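Search the help center

Skip to section

We use cookies to remember your language and region. Accept - Manage settings

Support > Fuvus Storage > Set-up Guide

Section 4. Labeling bins and setting up the toy library shelf

Complete Section 3 before you begin. The shelf must be fixed to the wall and the rails must be in place. These steps apply to the Fuvus open shelf, model 2414, and to the tall version, model 2936.

4.1 Sort the toys

1. Clear a table or a stretch of floor near the shelf.
2. Put toys into groups by set: play kitchen, blocks, vehicles, dolls, puzzles.
3. Check each toy for cracks, sharp edges and loose screws. Set damaged toys aside.
4. Close and check every battery compartment. The cover should need a screwdriver or coin to open.
5. Decide which sets will be lent out together. A set should fit in one bin with the lid closed.

CAUTION: Button batteries are dangerous if swallowed. Do not put a toy with a missing battery cover on the shelf, even for a short time.

Play food takes up more room than most sets - plates and small appliances do not stack well. Use a deep bin and put the largest item in first. 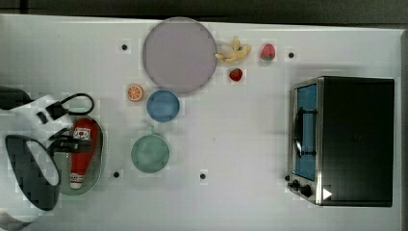
Can two small sets share a bin?

They can if you fit the divider and give each side its own label. Borrowers should still sign out the two sets separately.

4.2 Print and attach the labels

1. Print the label sheet at full size. Turn off "fit to page" in the printer settings.
2. Write the set name on the top line and the bin number on the second line.
3. Wipe the front of the bin with a dry cloth.
4. Slide the label into the clear holder from the left side.
5. Press the holder onto the bin and hold it for 30 seconds.
6. Wait 20 minutes before putting the bin on the rails.

NOTE: Holders bought before March have a paper backing on both strips. Peel both. If only one strip is peeled the holder will drop off when the bin is pulled out.

Replacement holders are sold in packs under the name Gostum. Holders from the older Hollement line are wider and do not fit these bins.

4.3 Load the shelf

1. Start with the bottom row. Place the heaviest bins here.
2. Set the bin on both rails and push until it clicks.
3. Pull the bin forward gently. It should stop before it tips.
4. Fill the upper rows with light items such as dress-up clothes and soft toys.
5. Leave one space open for returns.

CAUTION: Do not let children climb on the rails. Do not store anything on top of the shelf.

If a bin sticks, take it out and check the rail for label backing or tape. Do not use oil on the rails.

4.4 Returns

Returned sets go in the open space until someone has checked them. Wash hard plastic pieces in warm water with dish soap and let them dry fully before closing the lid - damp bins will smell within a few days. Do not soak anything with a battery compartment. Wipe it with a damp cloth instead.

Compare the contents with the list inside the lid. If a piece is missing, write it on the list with the date and put the set back in use, unless it cannot be played with.

For spare dividers or lids, contact the Benítez parts desk and give the model number from the back panel.

Section text revised by Valentina Bustos, 2022-06-04

Filed under: Set-up, Toy Libraries, Shelving & Bins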